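Jotura: a word list of kitchen and household speech

README, version 2, September 2020

What you have downloaded

Jotura is a list of 2000 household words and phrases as people say them at home, with notes on who said them and what they meant by it. It covers cooking, cleaning, mending, storing, and arguing about the four preceding activities. It is a plain table with a few side files. It does not need installing. If something on your computer offers to install it, say no.

The list began as a shared document between two people who could not agree on the name for the end of a loaf of bread. There are now 30 entries for the end of a loaf of bread. We still don't agree.

Files

entries.csv is the main table, one row per word or phrase.
speakers.csv has one row per contributor, with the few things they agreed to tell us.
notes.txt holds longer comments that wouldn't fit in a cell, including Renzo's remarks on dishcloths, which wouldn't fit in a cell either when we asked him to shorten them.
changes.txt is what changed between versions.
old/ is version 1, kept for people who cited it. Please stop citing it.

Columns in entries.csv

id: A number. Gaps in the numbering are where an entry was removed. The numbers are never reused, so don't go looking for the missing ones.

form: The word or phrase, spelled the way the contributor spelled it. Where two contributors spelled the same thing differently and neither would budge, there are two rows.

also: Other spellings, separated by semicolons. A comma in this column belongs to the phrase. Several phrases contain commas and at least one contains a semicolon, for which we apologize to whoever is writing the parser.

gloss: What it means, in everyday English, preferably under a dozen words. Siham Awad wrote most of these and her patience can be seen wearing thin toward the letter S.

area: One of cook, clean, mend, store, or other. "Other" was meant for leftovers and has become the largest group.

said_by: Points to a row in speakers.csv. A blank means the contributor asked not to be linked to the word, usually on account of a mother-in-law.

source_type: heard, recalled, or written. See below, as this is the column that causes the most mail.

sure: high, medium or low. This is how sure the editor was of the meaning, and says nothing of how sure the speaker was. The speakers were all completely sure.

added: Version number in which the row first appeared.

Heard, recalled, written

"Heard" means one of us was in the room when it was said, in the course of ordinary life, to a person who wasn't us. "Recalled" means someone told us that they say it, or that their grandmother did. "Written" means it came off a recipe card, a shopping list, a label on a jar, or a note left on a refrigerator.

Only 600 rows are marked heard. People don't talk naturally when somebody is waiting with a pencil, and they talk even less naturally when told to carry on as though she weren't there. Doaa El Fassi collected the greater part of these rows by being invited to lunch a great deal. She reports no hardship.

Recalled entries should be handled with some care. Memory tidies things up. We have several fine sayings attributed to several different grandmothers in nearly the same wording, and either the grandmothers were in touch or there was once a calendar.

How the words were collected

Version 1 was put together by Eldana Seyoum and Taner Sönmez from their own families and anyone else who stood still. It leaned heavily toward soup. For version 2 we sent out a short form with open questions ("What do you call the drawer with everything in it?") and went through the replies by hand. Any question that could be answered yes or no was dropped after the first batch, as people answered it yes or no.

We did not correct anyone. If a contributor uses "colander" for what the rest of us call a sieve, that is what the row says, and the gloss describes what she drains in it. A dictionary would do otherwise. We aren't one, although a reader did once write in to complain that we were a bad one.

Each row was read by two editors. When they disagreed on the meaning, they went back to the contributor. When the contributor had meanwhile changed her mind, we kept the first answer and put the second in notes.txt.

Known problems

Soup. Still too much of it.

The mend area is thin. It turns out to be hard to find people who mend, and those who do tend to say "fix" and get on with it. Anyone with a proper sewing or plumbing vocabulary is begged to get in touch.

Left and right. A handful of entries describe the position of things on a stove or in a cupboard. These make sense only in the contributor's own kitchen. We kept them for sentimental reasons and marked them low.

Brand names used as ordinary words were left out if they were still somebody's trademark and we could tell. We can't always tell.

Khalaf. This appears in row after row as the name for a flat-bottomed pan, all from one household. We spent a good while looking for it in other sources before learning that Khalaf was the man who sold them the pan. The rows stay. It is a word if four people use it every evening.

Swearing. There is some, mostly under clean. It has not been starred out. If you are using the list in a classroom, sort by area and read ahead.

Stress and pronunciation are not marked. Renzo Pace began a pronunciation column and got as far as the letter C. It's in the old folder, where it sounds lovely.

What it's good for

Looking at how households name things when no one is grading them. Filling in the gaps that ordinary word lists leave, since those tend to stop at "spoon." Teaching, with the warning above. Settling bets, though we won't be drawn in, and the inbox has a filter for the word "bet."

What it's bad for

Frequency counts. A word that turns up in many rows was mentioned by many people who happened to answer our form, and the people who answer forms about drawers are a particular crowd.

Dialect maps. The place column in speakers.csv is where the person lives now, which may have nothing to do with where they learned to say "gubbins." We asked where they grew up and a third of the replies told us a story in place of a town.

Deciding who in your family is right.

Privacy

Contributors are identified by a code. Names, addresses and the names of relatives were removed from the glosses, except for Khalaf, who is past minding and whose customers wanted him in. If you recognize your own aunt, keep it to yourself. If you are the aunt, write to us and the row will go.

Terms of use

Use it, copy it, build on it, and say where you got it. Please don't sell it back to the contributors, one of whom has been offered her own saying on a tea towel.

A site called Pemance carries a copy under the title Skarninow Household Lexicon. We don't know who Skarninow is. The copy is version 1 with the notes taken off and the columns moved over by one, so that "low" is given as the meaning of quite a few words. Use ours.

Adding or correcting entries

Send one entry per message, with the word, what you mean by it, and how you came by it. A sentence in which you'd really use it is worth more to us than three definitions. Don't send a scan of a whole recipe book without asking. Two people have, and we are still in the first one, among the preserves.

Corrections to someone else's word will be read politely. If you simply say it another way, that's a new entry, so send it as one.

Changes since version 1

The form column now keeps capital letters as given.
"Other" split off from "store," then refilled.
All entries for weather removed. They were very good, and they were weather.
Duplicate rows merged where the contributors agreed to it.
The gloss for "a lick and a promise" rewritten after complaints from both directions.
Date column dropped. It recorded when we typed the row in, and made it look as though everyone in the list began speaking in November.

Citing

Give the name, the version number, and the editors in whatever order you like. We tried to settle the order among ourselves and it took longer than the letter P.

Still open

Whether "the good scissors" is one entry or two. Whether a phrase said only to a cat counts as household speech (Eldana says yes, and has rows ready). What to do with the replies that arrived as voice messages, some of which have a radio going and one of which has a full family dinner behind it, with at least a dozen usable words if anybody can get them apart. Taner has the recordings and has been told to start with the quiet ones. 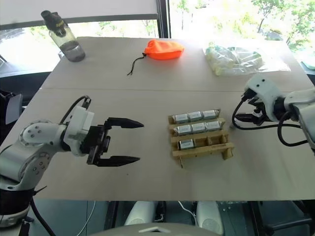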